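Guides > Home & Garden > Getting Started
Posted December 17, 2025 by the Ekgate Workshop
14 comments | 37 shares

Section 4: Setting up your Primell beeswax melter

Welcome to the good bit! If you've followed Sections 1 to 3 you'll have a heap of cappings wax, rinsed and dried, and a melter still in its cardboard sleeve. By the end of this section you'll have your first clean block of wax, and the kitchen will smell wonderful for days.

The steps are for the Primell with the Venter thermostat, the one with the round dial. If yours has push buttons, go by the Skarkero supplement for steps 5 and 6 and use this page for everything else.

What you need before you start

- The melter, inner pot and lid
- The mesh strainer (packed flat under the base - it's easy to throw away with the sleeve, so check)
- A measuring jug
- 300 g of dry cappings wax
- A silicone mould that holds at least that much
- Old newspaper, and plenty of it

CAUTION: Wax burns. Never heat it straight on a hob, never leave the melter running while you're out of the room, and keep a fire blanket within reach. Never put water on burning wax.

Setting up

1. Stand the base on a flat, heatproof surface, well away from curtains. Spread the newspaper out further than you think you'll need. Wax travels!

2. Pour 229 ml of cold water into the outer jacket. It's an odd number, I know, but it brings the level right up to the lower line with the inner pot in place. Hard water is fine, though you'll need to descale more often.

3. Lower the inner pot in and give it a quarter turn until it clicks. It should sit level. If it rocks, lift it out and check that the rubber ring is seated all the way round.

Note: a little water may rise up the sides as the pot goes in. Wipe it off before you plug in.
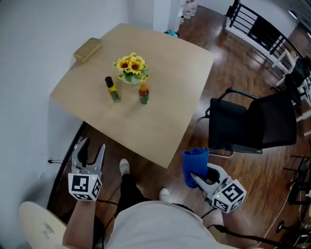

4. Break the wax into lumps the size of a walnut and fill the pot no more than two thirds full. Smaller pieces melt more evenly, and you can always top up once the first lot has gone down.

5. Plug in and turn the dial to 2. The amber light comes on while the jacket heats and goes out when it's up to temperature. Put the lid on loosely.

6. Wait. This is the hard part if you're as impatient as I am! A full pot can take the best part of an hour. Stir now and then with a wooden stick, and keep the stick just for wax from now on.

Note: brown scum on top is quite normal. It's mostly bits of old cocoon and pollen, and the strainer will catch it.

Straining and pouring

7. Turn off at the wall. Put on heatproof gloves, rest the strainer over the mould and pour slowly in one go. Stop when you reach the dark sludge at the bottom.

8. Leave the block for 24 hours before you turn it out. A block that cools slowly is far less likely to crack, so drape a tea towel over a box and stand that over the mould.

CAUTION: Never tip leftover wax down the sink. Let it set, then scrape it into the bin or save it for firelighters.

If your block comes out with a dull, dusty look, that's bloom, and it's harmless. Buff it with a soft cloth and up comes that lovely gold again.

Expect some loss from the first melt. My own first batch went in at 300 g and came out at 200 g, and I was thrilled with it - it's still on the shelf!

Next: Section 5, Cleaning the strainer

Filed under: beeswax, beginners, winter jobs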